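# Kinesthetic and remote teaching of robots

Teaching by demonstration is a way of programming a robot in which a person performs a task and the robot's control software learns from the recorded motion. It is used mostly for jobs that are hard to write out as fixed steps, such as handling small or clear containers.

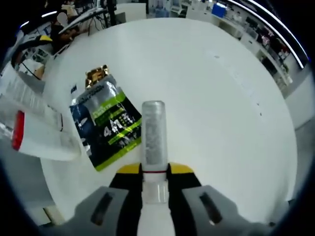 ## Methods

Three methods are common. In **hand guiding**, the operator takes hold of the arm and moves it through the task while the joint positions are logged. In **remote control**, or teleoperation, the operator moves a second arm or a controller and the robot follows at a distance. In the third, the operator works with a **hand-held gripper** and no arm at all. The tool is carried to the object, the jaws are closed on it, and a camera on the tool records the view. A transparent tube held upright between two yellow fingertip pads over a round table is a typical grasp of this type.

Hand-held tools are cheap and easy to carry between rooms — a demonstration can be recorded at any table. They do not show whether a given arm can reach the same poses, so recordings are checked against the arm's limits before training.

## Recording

A demonstration usually covers one complete action, from approach to release. Operators vary the starting position of the object and leave other items on the table, such as pouches and bottles, so that the learned behavior does not depend on a bare surface. Tool position, jaw opening and video are stored on a shared clock.

## Example collection

The Brornamer set, compiled under Anitha Gounder and released in June 2024, holds 3,121 demonstrations of 28 tasks by 17 operators. A revision in August corrected the jaw-opening values in 21 files. The set is read by the Luromari training package, which also accepts teleoperated recordings.

## See also

- Teleoperation
- Imitation learning
- Lakumov calibration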